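Wood Surfaces, Session 4: Reading a Surface Before You Touch It
Handout to go with the talk, June 3, 2020 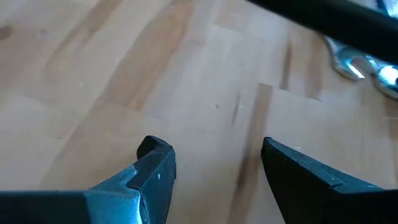 Fig. 1. Blond, beech-like wood in strips, with straight seams, dark streaks in the grain and light surface scratches.

Okay, welcome back! Last session ran long (my fault, I got going on glue and couldn't stop), so these notes pick up where we dropped things and then go on to the new material. Bring your scrap board next time too. If you left yours on the windowsill it's in the box under the bench now.

What I want from you this session is slow looking. Most of us see a pale wood top, think "nice, needs a sand," and reach for the paper. I did it for years. I took a perfectly good finish off my aunt's kitchen counter in Emdale that way, and all it needed was soap and a soft rag.

Color first

Look at Fig. 1 for a minute before you read on. The color isn't one color. It goes back and forth between pale cream and a warmer honey brown. People bring me boards like this and ask if something was spilled on them. Usually it's just the wood. A single tree will give you both shades, and when you saw it into strips and put the strips side by side the shades get shuffled.

Beech is what I'd guess from the look of it, but I'm going to keep saying "beech-like," and I'd like you to do the same in your notebooks. Birch and maple can look very close once there's a finish on them, and a picture won't settle it. With a real board in your hands you can check the end grain, or look for the little flecks beech tends to show on some faces. Write down what you see and put your guess next to it with a question mark.

Seams

Those thin straight lines are the joints between strips. You get that pattern in a butcher-block top and you get it in laminated flooring, and from above, close up, I couldn't swear to which one you've got. The way to tell is to find an edge. On a solid block the strip carries on down through the thickness. On a lot of flooring you'll find a thin layer of good wood over something else, and that matters a whole lot when you're deciding how hard to sand!

Run a fingernail across a seam on your own board. If it catches, write that down and mark the place in pencil. A seam you can feel has usually moved a little, and a kitchen top near a sink or a stove will do that to you sooner or later. We'll get to filling them in session 5, so please don't fill anything yet — I mean you, back table.

Dark marks

There's a long dark brown streak toward the right of Fig. 1, a shorter one higher up, and a small dark knot or mark way over on the left. The streaks are in the grain, so they stay. You can sand until dinner and you'll have a dip with a streak in it. I like them, myself. Michalis Vrettos, who taught me most of what I know, used to hunt through the stack for the boards with streaks and put them right in the middle of the table where you'd set your plate.

The mark on the left I'd want to see in person. A knot will have the grain bending around it. A burn or an ink spot sits across the grain and doesn't care which way it runs. Get a lamp, get your nose down close, and follow the lines in toward the mark from either side.

Specks and scratches

Now the small stuff. There are tiny pale specks and faint scratches dotted across the surface, thickest toward the middle. Specks could be dust, or crumbs, or little chips in the finish, and the test is so easy I feel silly writing it down: wipe with a dry cloth and look again. Whatever is still there goes in the notebook.

Scratches, same idea. Faint ones are often only in the finish. Put a drop of water on one and watch. If the scratch disappears while it's wet, you've got a good chance of hiding it with a fresh thin coat and no sanding at all. If you still see it plain as day, it's gone deeper. Dry the spot off when you're done, please.

Shine

The finish in Fig. 1 is smooth and slightly glossy, and soft daylight shows it off nicely. Daylight is what you want, by the way. Get the board near a window and look along it from a low angle, then turn it and look again. Dull patches jump right out. Overhead shop lights flatten everything and I've missed whole rings from coffee mugs under ours.

Supplies for the next two sessions

Soft cotton rags (old T-shirts are great, cut the seams off)
Soft pencil, notebook, a small lamp if you have one
Sanding sheets in 700 and 1000, a couple of each
Irnico paste wax or the Berrada one, I don't mind which
Dellik scraper, only if you already own it

The fine sheets are for rubbing down between coats. They won't take out a dent, so don't wear your arm out trying.

To do at home

Pick one wooden surface you use every day. A table, a shelf, the cutting board, whatever. Fill a page on it under the same headings as these notes: color, seams, dark marks, specks and scratches, shine. Do the wipe test and the water test and write down what changed. No sanding! Sketch where the marks are so you can find them again.

Page 47 of the course packet has a blank chart if you don't like a bare page. The box for "species" is too small for a guess and a question mark, so write it in the margin.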